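Jugah Word Lists

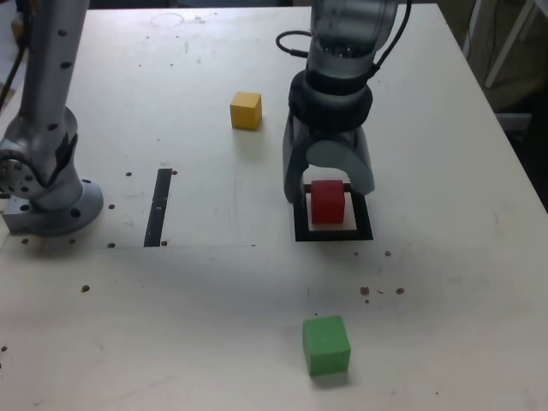 Three colored cubes on a white tabletop.

Version 2, released 28 April 2025
Maintained by Mawar Sopacua

Contents

Jugah is a set of spelling lists for people who write classroom word games. It holds 3000 English words sorted by length and by spelling pattern. Proper names, abbreviations and hyphenated words are left out.

Files

words.csv has one row per word, with columns for the word, its length, its pattern code and its grade band.
patterns.csv explains the 30 pattern codes.
removed.txt lists words dropped after the March release, mostly duplicates and British spellings.

Sources

The first list was typed in from the Isent school speller, a reprint of an 1804 edition. Old spellings such as "musick" were changed to the modern form. Later words came from teachers using the Hitness game sheets.

Known problems

Grade bands were set by one person and are uneven for longer words. Words with two accepted spellings appear only once, under the more common American form. Pattern codes for silent letters overlap with the vowel codes, so a word like "knight" could fairly go in either group.

Use

Free for classroom and home use. If you print the lists, please keep the version number on the sheet. Send corrections with the row number and the word as it now stands. The Brernness crossword builder reads words.csv without changes.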